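Wrist view only vs. wrist + fixed view, handheld demos, results inside
Forum index > Learning from demonstration > Results and replications

tarsus_k
Posted Sat 6 April

Posting numbers from the Dauda runs. The question was whether a fixed second view buys anything when all the training demos come from a handheld gripper and the task is putting loose items into an open box.

Setup: 118 demos, one operator, box and items moved between demos. Policy is the stock Simis diffusion head with a two-frame history. Evaluation was on the arm at Brasbridge, same fingers as the handheld unit, same pads.

Wrist view only completed the task more often than wrist plus fixed. I expected the reverse. The gap held when I retrained with a different seed. The two-view policy mostly fails on approach: it goes to where the box would be on average and corrects late.

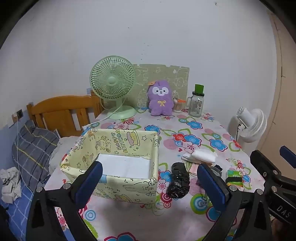
The failures of the wrist-only policy are of a different kind. It finds the box, then releases early, before the item has cleared the near wall. Soft items are worse than rigid ones. Anything in a plastic bag is worst, since the outline of the bag changes between approach and closure and the two-frame history is too short to absorb that.

Next step is a longer history. Comments on the evaluation protocol welcome.

ohmbrew
How many rollouts per condition?

tarsus_k
18 per condition, per seed.

ohmbrew
Then I would not put much weight on the gap. With 18 rollouts a handful of lucky placements will move the rate a long way. Did you fix the start poses across conditions or sample them fresh?

tarsus_k
Fixed. Same start poses, same item order, conditions interleaved. It is a paired comparison, so the seed-to-seed spread matters more than the raw rate. I agree the sample is small.

lintel9
Pairing helps, but the box is fabric. You cannot put it back the same way. The walls lean differently after each contact. Your pairs are only paired in the nominal pose.

tarsus_k
True. I reset to tape marks on the table and straightened the walls by hand. Residual variation is in there and I have no measure of it.

greywater
I don't think the second view is the problem. I think it is your fusion. Concatenating both embeddings before the head lets the network lean on whichever view has less motion in it, and that is the fixed one. We saw the same "drive to the average box" behavior with Randex data and it went away with view dropout at training time. Drop the fixed view on a random subset of batches and rerun before concluding anything.

ohmbrew
Seconded. The title should say "wrist vs. wrist + fixed with naive concat."

tarsus_k
I can run dropout. I disagree that it makes the current result uninteresting. Concatenation is the default in Simis and most people posting here use the default.

lintel9
Separate point. Where were the demos collected? If they were all done on one table, the fixed view is nearly constant and it has nothing to teach beyond the table. Of course it overfits. Put the same 118 demos across several rooms and the result might flip.

tarsus_k
9 locations, unevenly distributed. More than half come from the first two. Mostly ordinary furniture with household items left on it, so background clutter is high. I did not balance by location when sampling batches.

lintel9
So balance it. That costs you one line in the loader.

greywater
Clutter cuts the other way for the wrist view, by the way. Patterned tablecloths are fine for pose tracking, plenty of corners, but our early-release failures were concentrated on them. The visual encoder seemed to treat print on the cloth as part of the object boundary. Plain cloth, fewer early releases. Small sample, same caveat as yours.

tarsus_k
I had put early release down to history length. Did you change anything else between the cloth conditions?

greywater
Lighting, unfortunately. Different afternoon. I would not cite it.

ohmbrew
What is the release signal? Continuous width or binary open/close?

tarsus_k
Continuous width, absolute, normalized to full stroke. Image and width streams are aligned by timestamp with a fixed latency offset.

ohmbrew
Check that offset first. If it is off by a frame or two the policy learns to open slightly before the hand did. On rigid items dropped from above you would never notice. On a bag dragged over a soft wall you would. It predicts your failure pattern without any appeal to history length or cloth.

tarsus_k
The offset was measured in January and the firmware has been updated since. I'll remeasure.

greywater
Still think dropout first.

ohmbrew
Dropout does nothing for early release in a one-view policy.

greywater
Fair, two different failures. Offset for one, dropout for the other.

tarsus_k
Order will be: remeasure offset, realign, retrain both conditions for 2000 epochs as before, then dropout and location balancing as separate runs. History length stays at two frames until those are in. I'll post per-rollout outcomes this time so the pairing can be checked.

lintel9
Post the wall positions too if you can get them. Even a photo of the box after each reset would do.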